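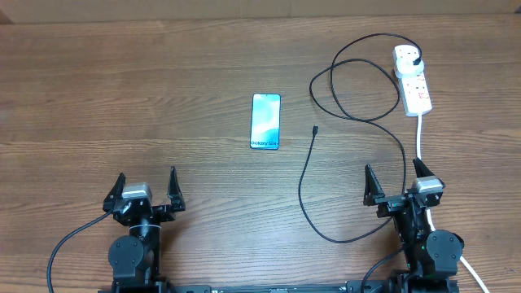
What stopped the right arm during the cable insertion run?
A loose charging cable caught on its gripper, and the controller cut power to the joint when the load passed the set limit.

Jarnamus Automation Group – Safety Review Meeting
Date: 21/10/2026
Present: Guoqing Cai (chair), Xiaoqing Jiang (minutes)

1. Incident report
X. Jiang reported that the stop took place on cycle 634 of the Nishad phone charging trial. The left arm continued to move for 22 seconds after the right arm had stopped. There was no injury. The meeting agreed that the delay was the more serious matter – both arms should halt together.

2. Cause
The stop signal was not passed between the two controllers. The setting had been cleared in August, during the software update from Wustoveck, and was not checked afterward.

3. Actions
3.1 The trial is suspended until the shared stop has passed 10 tests in a row. Action: X. Jiang.
3.2 Charging cables are to be clipped to the table clear of both grippers before each run. Action: all operators.
3.3 Wustoveck is to be asked for a written account of the update. Action: G. Cai.

4. Other business
The request to extend the trial by 500 cycles was deferred.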